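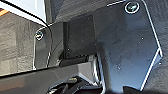 Countersunk screw with a hex socket in a black metal plate

Search this wiki Go Advanced

Furnished flat

A furnished flat is a rented home let with its main furniture already in place. The tenant brings clothes, bedding and personal goods, and leaves the furniture behind at the end of the let. A part-furnished flat usually has only kitchen units, a cooker and a wardrobe.

Contents

What counts as furnished varies from town to town. In Brukow, local letting rules ask for a bed, a table, seating and closed storage for clothes in each flat. Landlords in the Gündoğdu quarter often add curtains and a desk. Wardrobes are commonly white or pale wood, with a rail for hangers on one side and shelves on the other. A rail set too low leaves longer coats resting on the floor of the wardrobe.

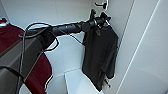 Furniture supply

Most furniture for lets is sold flat-packed and put together on site with a hex key. Birna, a maker based in Brukow, sells a full set for a one-bedroom flat in 30 boxes. Drurard hires out furniture by the month, with a shortest term of 4 months. Joints that are taken apart and rebuilt several times tend to work loose, and many landlords leave large items standing between tenants.

Living rooms

In smaller flats the kitchen and living room share one space, with base cabinets along a wall and a sofa facing or beside them. Sofas wear faster than other items, and removable covers are preferred where the let is short.

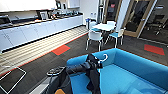 Blue sofa and white base cabinets in a shared kitchen and living room

Inventory

A list of contents is signed at the start of the let and checked again at the end. Ordinary wear is not charged to the tenant.

Categories: Renting | Types of home | Household furniture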